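Section 2: Setting Up Your Carov Blood Pressure Monitor

Before you start
Check that the box contains the monitor, the Ezzat arm cuff with its air tube, a pack of four AA batteries and the storage pouch. If anything is missing, contact Trovuvine customer service before using the monitor.

Putting in the batteries
1. Turn the monitor over and slide off the battery cover.
2. Insert the batteries as marked inside the compartment.
3. Close the cover. The display lights up and the year starts to flash.
4. Press SET to move through year, month, day and time. Use the arrow button to change each one.

Note: If you stop during setup, the clock keeps its default time. Readings are still saved, but the times will be wrong and cannot be corrected later.

Choosing a place for the monitor

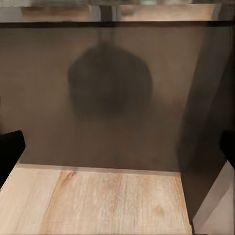

The monitor works best at normal room temperature and should be kept out of direct sun. Wrap the cuff loosely and do not fold the air tube sharply. Any dry, level storage spot will do - a light wooden shelf with a flat panel behind it, as shown, is fine as long as nothing heavy is stacked on the cuff. Take the batteries out if you will not be using the monitor for several months.

Caution: Keep the cuff and tube away from small children. The tube is a strangulation hazard.

Taking a reading
1. Do not smoke, exercise, or drink coffee in the half hour before you measure. Use the bathroom first if you need to.
2. Sit in a chair with your back supported and both feet on the floor. Rest for five minutes.
3. Wrap the cuff around your bare upper arm, with the lower edge two finger widths above the elbow. The tube should run down the inside of the arm.
4. Rest your arm on a table with the cuff at heart level.
5. Press START. Do not talk or move while the cuff inflates and deflates.
6. Wait one minute and repeat until you have 3 readings. The monitor shows the average after the last one.

Note: The error code E2 means the cuff is too loose or the tube is not pushed in all the way. Refit the cuff and try again.

Measuring at the same time each day

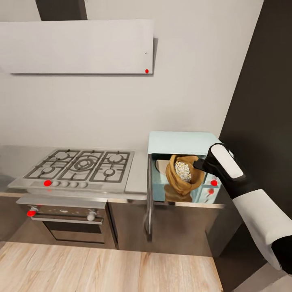 One user wrote to ask why her morning numbers were higher than the ones she took before bed, and whether the monitor was faulty. Blood pressure changes through the day, and a difference like this does not mean there is a fault. Compare morning readings with other morning readings, and show your doctor both sets.

Saved readings
The monitor stores 2,770 readings, shared between user A and user B. When the memory is full, the oldest reading is erased. To keep a longer record, connect the monitor to the Famstead app (see Section 3).

Caution: Do not change or stop any medicine on the basis of home readings alone. If a reading is much higher than usual and you have chest pain, trouble breathing, weakness or trouble speaking, call emergency services right away.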